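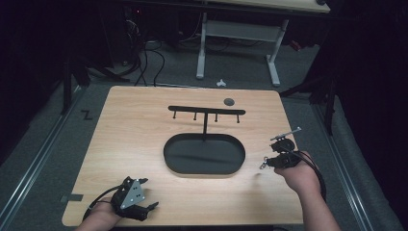

I get a lot of mail about my hand-held gripper comparison, and most of it asks the same handful of things, so I finally put the answers on one page. I've been trying the Tindo pair against the Baudry pair, and the task I like best for it is a jewelry-stand kind of job: hang something small on a peg, take it off again, put it in the tray. The black T-shaped rack with the four short pegs is my favorite torture device (for grippers, I mean!) and I come back to it all the time.

Home | Grippers | Arms | Cameras | FAQ | Contact

Why use two grippers at once?

Because so many everyday jobs need two hands! If I only tested one, I'd never find out how annoying it is to steady a stand with the left while the right does the fussy part. I did single-gripper runs back in June and the scores looked great, and then they fell apart as soon as the second hand joined in.

How many tries does each pair get?

I do 30 tries per task, per pair, and I write down every one, including the dumb ones where I bump the rack. The Tindo pair got 81 percent on the peg task. Baudry came in a bit lower, but I was still getting used to the trigger, so I want to run that one again before I call it.

Do the cables get in the way?

Yes. I drape them off the sides of the table and I still snag one now and then, mostly on big sideways reaches. Clokix sells a clip that keeps the cable up along your forearm – I've got one on order and I'll report back.

What do you log everything with?

Juketell, version 2. It lines up the video with the finger opening, and that's really all I ask of it. I had the first version and it lost sync on long sessions, so update if you haven't.

How do I know when the finger pads need replacing?

Look at the corners first. A pad usually starts to go there, and once an edge curls away from the block like the upper corner on the left finger, it can catch on thin stuff. Fraying along the bottom bothers me less. I plan on a swap at 2000 grips, but I check by eye too, and a lifted corner beats whatever the counter says.
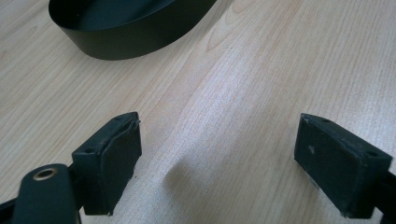 Can I glue a pad back down?

You can, and I have, but I wouldn't compare scores before and after. Glue makes the rubber stiffer right where you want it soft. For casual practice it's fine.

Which pair should I buy?

If you're mostly picking up small things, I'd go Tindo. If you have big hands, try the Baudry first, the grip is roomier and my wrist was happier after a long afternoon. I'm still going back and forth myself.

Comments

Rawan Moussa: Same trouble with pads here! I wipe mine with a damp cloth before each session and they seem to last longer. Do you do both fingers at once or only the bad one?

Reply from author: Both, always. One new and one old pulls things sideways.

Bartosz Lis: Any chance of a test with the rack turned 90 degrees? Reaching the pegs end-on is where my Baudry pair gives up.

pegboard_fan: waiting on that Clokix clip report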